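Cutting the closet down before the move

I moved in February from a two-bedroom with a walk-in closet to a one-bedroom with a rail and a shelf. The new place is closer to work and costs less, and I knew when I signed the lease that the clothes would not fit. I put off dealing with them until the last possible moment, then did the whole job over three evenings.

Before this I had never gotten rid of clothes in any organized way. Things left when they wore through or when I spilled something on them. Everything else stayed, including a suit I wore to one interview and a ski jacket from the last time I skied, which was two apartments ago. The suit still fits in the shoulders and nowhere else.

My first idea was to sell most of it. I listed a pair of boots, the ski jacket and a wool coat on Zein, the resale app a coworker uses. The boots went the same day. The jacket got a string of messages asking if I would take half, and the coat got nothing. Each listing needs measurements, the fabric content and a reply to every question, and by the end of the first evening I had sold one item and was tired of my own coat. I left those listings up and decided the rest would be given away or kept. 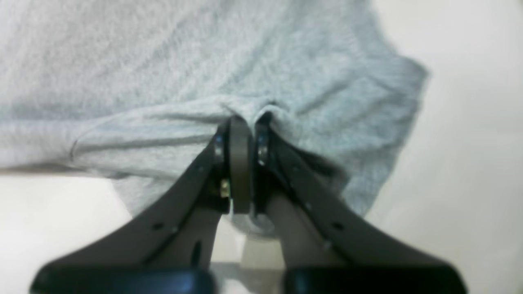 The rule I settled on was simple. If I had worn it since last winter, it stayed. If I hadn't, it went in the bag unless I could name the next time I would wear it. That took care of the dress shirts quickly. The trouble was the soft everyday stuff, because I wear all of it. A pale gray knit with a bit of heather in it goes with everything I own, so I had kept buying more of them, and each one passed the test. In the end I set a limit of 8 tops of that kind and picked the ones with the best collars. The rest went, even the ones in good shape.

Pants were easier. I own few pairs and have opinions about all of them. Two went for being too short, and one pair of corduroys went because of the noise. 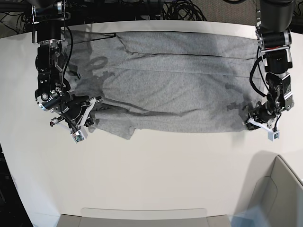
Gray heather, laid out on the table.

The second evening was for laundry. The donation place near me, Purkis, takes only clean clothes, and they do check. They also want things folded and bagged by type, with shoes tied together in pairs. I was a little annoyed by that when I read it on the door, but having stood in the drop-off line behind a man with a wet cardboard box, I see the point. They are open until 6 p.m. and they stop taking bags before that when the back room is full, so go early.

I washed everything in four loads. The sweaters took longest to dry, spread flat on towels across the bedroom floor — I had to step over them to get to bed.

People at work asked about the process more than I expected, and one question came up more than any other.

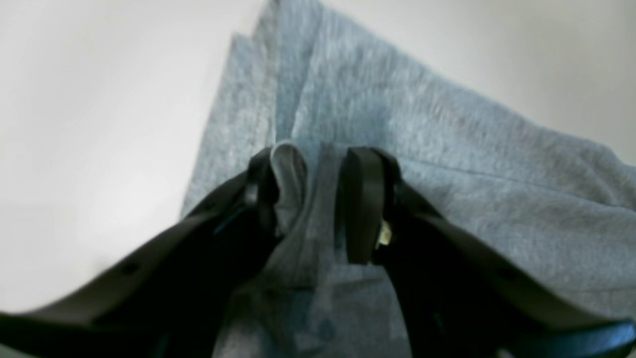

What do you do with clothes that are too worn to donate?

Mine went to the textile bin at the Enska recycling yard, which accepts stained and torn cotton as long as it is dry. I cut up two old T-shirts for cleaning rags first and kept those under the sink.

The yard is a fifteen-minute drive and the bin is behind the glass containers, with a small sign. Bags have to be tied shut. They don't want pillows or anything with foam in it, so an old dog bed I had been hoping to leave there came home with me and went out with the regular trash.

The third evening I packed what was left. I had bought a set of flat storage boxes for under the bed, and they hold winter things well enough, though the lids bow if you fill them to the top. Sweaters go in folded in thirds. I tried rolling them, which took up the same room and made it harder to see what was there. Socks went in a shoebox.

The total came to five bags for Purkis, two for the yard and one suitcase plus three boxes for me. The move itself cost $200 for the van, with enough space left over that the bookcase went in standing up.

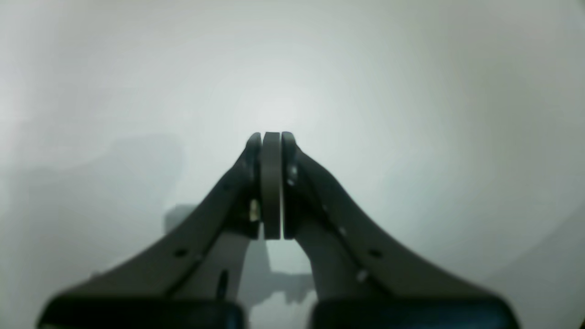 What I would do differently

I would start with the coats. They take up the most room on the rail and there are only a few decisions to make, and I left them until I was too tired to make any. All of them came with me. One is still in the hall on the back of a chair.

I would also skip the resale listings unless something is nearly new. The wool coat finally sold two weeks after the move, and by then I had to dig it out of the boxes to ship it.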